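Household chores and the limits of automation: a conversation with the Zestitz programme

Jan 12, 2025

Zestitz has spent much of the past year on a narrow subject, the sorting of cutlery. The programme's lead engineer met us at the Vesurberg office to discuss whether machines are ready for domestic work and for the simpler duties of the shop floor.

"The public sees a machine fold a shirt and assumes the kitchen is next," the engineer said. "Our view is more cautious. A drawer of mixed cutlery remains a serious test."

The difficulty lies in contact between objects. A spoon resting across a fork must be lifted without dragging the fork along, and polished steel gives a camera very little to rely upon. 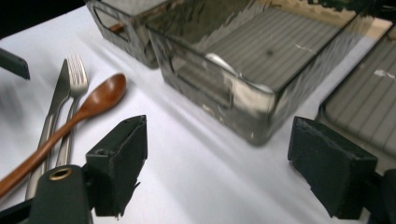 Can a machine put away the cutlery in an ordinary home today?

Only under supervision, and only where the drawer and the utensils are already familiar to it.

The engineer was open about the results. In the September trial, the system was given 100 sorting tasks without help and completed 27 of them. "We published that figure to our partners in full," the engineer said. "Most failures came at the moment of grasping – thin handles lying flat are very hard to pick up."

Much of the teaching is still done by people. Zestitz has gathered 500 demonstrations of sorting, in which a person works with a gripper in each hand and the movements are recorded for later study. Nivitz, which supplies canteens, has asked for the same method to be applied to tray clearing.

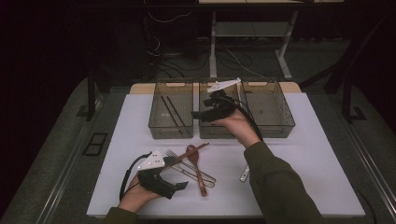
Sorting by hand-held gripper, with utensils on the board and storage baskets behind.

Asked about shops and warehouses, the engineer was more hopeful. Marwat intends to test shelf tidying at 3 sites, where the goods are regular in shape and the lighting is fixed. "A shop can be arranged to suit the machine," the engineer said. "A family will not rearrange its kitchen, and we should not expect it to."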